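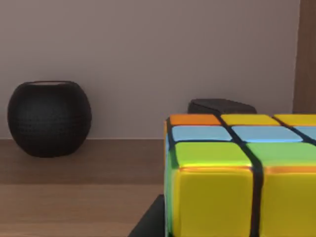 Muddy football boots want seeing to on the same evening, before the dirt sets round the studs. Knock the soles together outside the back door and pick out the worst with an old teaspoon handle or a lolly stick. Then bring them in to newspaper spread on a wooden worktop or table, pushed well clear of anything with fabric on it. A round black speaker with a mesh cover, set back near the wall, will hold on to every speck of dried mud that flies off a stiff brush, so move it to another room or put a tea towel over it. Brush the uppers first and the soles last.

Drying boots

Take the laces and insoles out. Stuff each boot with crumpled newspaper and change it after an hour or so, then leave it in overnight. Keep boots off radiators and away from the airing cupboard. The heat lifts the glue where the sole meets the upper, and leather goes hard across the toes. A shelf in the hall is warm enough. If you have two pairs on the go, wear them turn and turn about.

Leather boots can have a thin wipe of dubbin once they are dry all the way through. Synthetic ones need only a damp cloth.

Studs

Screw-in studs seize up if they are left in all season. Take them out every month or so, clean the threads with an old toothbrush and put a smear of petroleum jelly on each before it goes back. Tighten by hand first and finish with the key – if it goes in crooked, stop and start again. Ferdinand Thaler keeps his spare studs and the key in a tobacco tin in the boot bag, along with 2 bootlaces.

Kit wash

Turn shirts inside out so the numbers don't rub. Leave mud to dry, brush it off, then rinse the patch under the cold tap before it goes near the machine. Grass stains come out better with a bit of ordinary washing-up liquid worked in from the back and left for half an hour. Wash at 30 and leave out the fabric softener, which clogs sports material and makes it hold the smell.

White socks are another matter. Soak them in a bucket with soda crystals and hot water, and expect to do it twice in November.

Shin pads and goalkeeper gloves

Shin pads: warm water, a drop of shampoo, a nail brush, and dry them flat. Gloves should be washed by hand while you are wearing them, as though you were washing your hands. Press the water out of the palms and don't wring them. Hang them by the wrist strap, out of the sun. Latex that has dried out completely grips badly, so dampen the palms a little before kick-off.

Footballs

Wipe them down, let a bit of air out if they are going away for the winter, and store them off a concrete floor. Always wet the needle before it goes into the valve. A drop of glycerine or silicone oil in the valve once a season stops it sticking.

The bag

Empty it. Most of the smell people blame on boots comes from a bag that has stayed zipped since Saturday. Turn it out, shake it over the grass and leave it open by a window. A spoonful of bicarbonate in an old sock, tied at the top, can live in the bottom between matches – change it when you change the studs.

Silvan Thaler, 25/11/2023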